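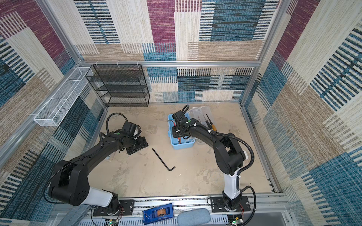
Black hex key and the blue caddy

clirnov58
Trying to get the small tools into some kind of order. I've got a light blue plastic caddy, a black wire mesh shelf with four tiers and a long white wire basket on the wall. Where do hex keys go? Mine end up on the floor every single time.

Alley_Cat
In the wall basket! You've got compartments, use them. One size per compartment and you'll see straight away what's gone missing.

cito20
Disagree, sorry. Thin keys slip through wire mesh, I had a basket like that for years and was forever picking them up. Get a box with a lid.

Alley_Cat
Depends on the mesh though. Stand them in an old mug if they're skinny.

clirnov58
I do have a clear organiser box with a light blue lid, so that might be the answer.

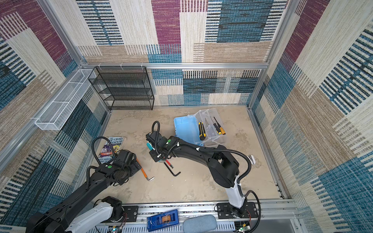 It's got the yellow and black screwdrivers in it and the utility knife, plus a slim one with a clear handle. Not sure I want the keys rattling about in there too, especially the orange one as I use it most. And before anyone asks, The 13-Storey Treehouse is going back on the bookshelf (brilliant book, mind).

Teemu Mustonen
Knife on its own, please. I reached into a mixed box in November and got four stitches.

cito20
Fair point. Knife on the top tier then, keys in the box.

Alley_Cat
Still say basket.

Last edited 10/23/23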